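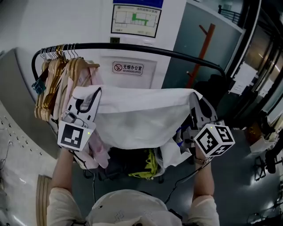

White garment held out between both grippers, in front of the clothes rail.

Review: the Fivolier garment handling guide, second edition

We bought the Fivolier guide in June to replace our own two pages of notes on recording with hand-held grippers. It comes as a printed booklet with a wall card and a set of blank log sheets. I have used it for up to 100 recordings of clothes work, mostly hanging, unhanging and folding. Liette McIntyre and Wajid Rizvi did the rest of the handling.

The booklet has 4 chapters. The first covers checks before you start. You look over the marker cubes for dirt and scuffs, confirm that the lights are on, open and close the jaws, and route any cable so that it cannot catch on a sleeve or a hanger. It takes a few minutes and it is written in the right order. Our old notes had the cable check last, after you had already picked everything up.

Chapter two is on the handling itself, and I think it is the best part. The rule for thin fabric is to pinch the top edge at both ends, bring it level, and hold still for a moment before moving to the rail. Pull only until the edge is straight. There is also a sensible rule about keeping the cubes clear of the cloth, with small drawings of good and bad wrist angles. Abena Akolgo was new to the work and picked it up from the drawings without much help from us.

The chapter on the room is weaker. It asks for a plain wall behind the rail, no loose clothing at the foot of it and nothing reflective nearby. That may suit a purpose-built studio. We work in an office with glass partitions and a shiny floor, and the booklet has no advice on what to do if you can't change those. I would have liked a short list of what matters most. It also says to take off watches and bracelets, but puts this in a footnote on the last page of the chapter. It belongs with the checks at the start.

Rest breaks are set at every 30 minutes. Holding both arms up to rail height is tiring, and Wajid found he wanted to stop sooner. The booklet does allow for this, and says a tired handler should end the run and note it on the log sheet.

The log sheets are fine but cramped. The box for garment type is too small for anything longer than "shirt". The wall card is clear and easy to read from where we stand.

Good: checks, drawings, wall card.
Less good: room advice, log sheets, no index.

We will keep using it, with our own page on glass and floors tucked in the back.

Reviewed by Naa Agyeman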